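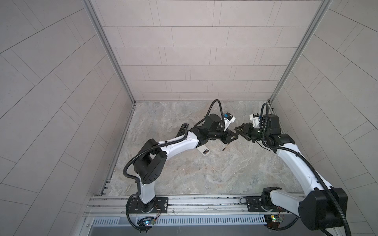 Fakir is a bench-size robot workcell sold by Leltmont, a maker of lab equipment based in Moltholm. It pairs two arms on a shared metal rail inside a three-walled booth, with a gripper and a small camera on each wrist. The company markets it for "everyday two-handed work," a phrase its sales material never defines. Small household items such as batteries and remote controls are typical test objects.

Leltmont offers the cell only by subscription, through a service called Trudo. The base plan covers 200 hours of arm time a month. Extra hours are billed separately, and the rate is not published.
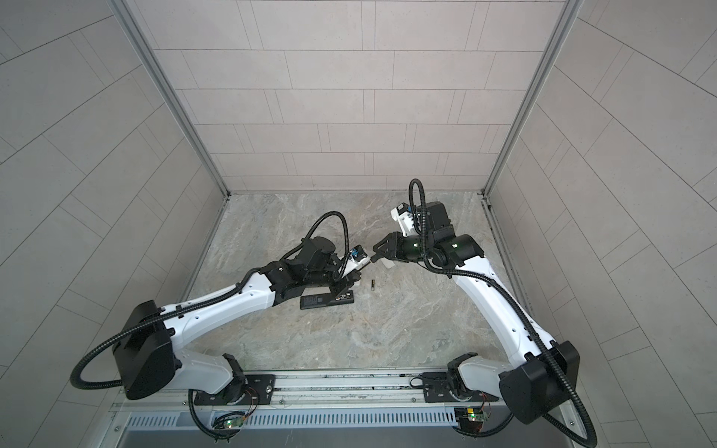
Most criticism has centered on the claimed success rate of 99 percent. The figure comes from a company report issued in January, which covers 700 trials but leaves out any run stopped by an operator. Only 497 of the trials used both arms at once. The report does not say how many of those involved handing an object from one gripper to the other, the task buyers ask about most.

No outside lab has repeated the trials. Leltmont has said it will release its logs, but has given no date. Reviewers have also questioned how well results from a tiled booth would carry over to an ordinary kitchen or shop counter.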